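We use cookies to keep this site working and to remember your region. Accept all / Manage choices

Filed under: Reviews > Simulation kits > Checklists

Meltlow Kitchen Pack: acceptance checklist with comments

Product under review: Meltlow Kitchen Pack, the simulated kitchen and arm bundle sold by Stotard. Trial license, one seat. Checked at Vavelton on one desktop workstation. The pack is meant for people who want to test pick and place or cooking routines in simulation before they put a real arm near a stove. We were asked whether it is fit to buy for that use.

Marks used: OK, OK WITH COMMENT, FAIL, NOT CHECKED. A FAIL does not by itself mean we advise against buying. See section 6.

1. INSTALL AND LICENSE

1.1 Installer runs without admin rights. OK WITH COMMENT. It runs, but it writes the asset cache to the user's home folder and does not ask first. On shared machines, change the cache path before the first launch.

1.2 License server reachable through the site firewall. OK. It uses port 3067. The install guide says 3000, and that is wrong. Support confirmed the number by email and said the guide will be fixed.

1.3 Works offline after activation. OK. Network cable pulled, program restarted, kitchen loaded.

1.4 Uninstall leaves nothing behind. FAIL. The cache folder and two settings files stay. Delete by hand.

1.5 Release notes supplied. OK WITH COMMENT. The notes cover the current build only. Older notes are on the customer portal and need a separate login.

2. SCENE AND ASSETS

2.1 All assets load without missing textures. OK. The pack lists 372 assets. The load log shows no errors. We went through the default kitchen and found no blank or pink surfaces.

2.2 Scale is correct. OK WITH COMMENT. Counter height and cabinet depth match the data sheet. The wall shelf is deeper in the collision model than in the visual model. An arm passing close under it will report contact early. That errs on the safe side but will confuse people reading the logs.

2.3 Cooktop geometry. OK. The glass is its own body, separate from the countertop, so it can be given its own contact and heat settings. The burner markings are texture only and carry no collision shape.

2.4 Control knobs. OK WITH COMMENT. Each one is a separate jointed part and can be turned by the gripper. Detents are off by default, so a knob will stop at any angle. Turn detents on if you plan to train a knob task.

2.5 Pan. OK WITH COMMENT. Mass and center of gravity are set, and handle friction can be changed. Check where the handle ends up after a random reset. We had resets that left it sticking out past the cooktop on the side. In a real kitchen we would write that up. In simulation it is a fair test case, but the user should know it happens and be able to switch it off. The setting is "handle overhang" under Reset Options.

2.6 Cabinet doors. OK. They open and close under load. No door passed through its neighbor.

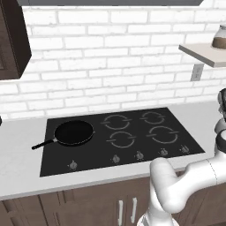

2.7 Glassware. NOT CHECKED. Breakage is a paid add-on and was not part of the trial. Without it, glass acts as a rigid body and will survive any drop. Do not use the base pack to judge whether a routine is safe around glass.

2.8 Lighting presets. OK. The default is bright and even. There are dimmer presets, and one with strong side light that is useful for testing vision.

3. ARM MODEL

3.1 Joint limits match the data sheet. OK. We drove each joint to both ends. The model stops where it should and logs the stop.

3.2 Speed limits enforced. FAIL. Limits are enforced in guided mode. In script mode a command over the limit is carried out with only a warning in the console. A routine that looks fine here could be rejected, or worse, by a real controller. Stotard calls this expected behavior. We do not agree, and we have asked for a hard stop option.

3.3 Self collision. OK. On by default. The arm stops before the links touch.

3.4 Base placement. OK WITH COMMENT. The base can be set anywhere along the front of the counter. Some placements let the elbow swing over the front edge of the cooktop during a side reach. The program does not flag this. Add a keep-out zone over the glass if your real setup has one. It takes a few minutes in the zone editor.

3.5 Gripper force reading. OK WITH COMMENT. The reading is noisy at low force. A filter is supplied and should be left on.

4. SAFETY FUNCTIONS IN SIMULATION

4.1 Emergency stop available at all times. OK. Space bar, on-screen button and script call all tested. The arm holds position. It does not drop.

4.2 Emergency stop is logged. OK. The log gives time, joint positions and cause.

4.3 Restart after stop needs a deliberate action. OK. Two steps, and a script cannot do both.

4.4 Keep-out zones hold at full speed. OK WITH COMMENT. With the default time step the gripper went slightly into the zone before stopping. With the fine time step it did not. Use the fine step for any result you intend to rely on.

4.5 Hot surface model. OK WITH COMMENT. A cooking zone can be tagged hot, and any contact by the arm is then counted. There is no cool-down curve. A zone is hot until you untag it. For our purpose this will do. For anyone studying handover to a person it will not.

4.6 Person model. NOT CHECKED. Not included in the kitchen pack.

5. RUNS AND RECORDS

5.1 Same seed gives same result. OK. We ran 117 resets twice from the same seed and compared the logs line by line. No differences.

5.2 Long run stability. OK WITH COMMENT. A run of 3000 resets finished overnight. Memory use climbed the whole time and had not leveled off by morning. Restart between long runs.

5.3 Export of logs. OK. Plain text and table formats. The column names are readable.

5.4 Export of still images. OK. The default view can be saved and reloaded. Saved views do not carry over if the arm base is moved, so set the base first.

5.5 Support response. OK. Two tickets, both answered the next working day. The reply on item 3.2 was polite and did not solve anything.

6. RESULT

Accepted for evaluation work and operator training, with conditions:

- Script mode not to be used for speed or timing claims until 3.2 is fixed.
- Fine time step for every run that involves a keep-out zone.
- Handle overhang setting to be written down in the run sheet, on or off.
- No conclusions about glass from the base pack.
- Cache path changed on shared machines.

Not accepted as the only check before a routine goes onto a real arm. A slow run on the real hardware, with the cooking zones off and a person at the stop button, is still required by our site rules.

Price was not part of this review. The Wongsuwan counter set was looked at earlier with an older version of this list. It has no section 4, so the two results should not be compared item by item.

Recheck due when the next build comes out. Items to repeat: 1.2, 1.4, 2.2, 3.2, 4.4, 5.2. The rest can carry over if the release notes show no change to the arm model.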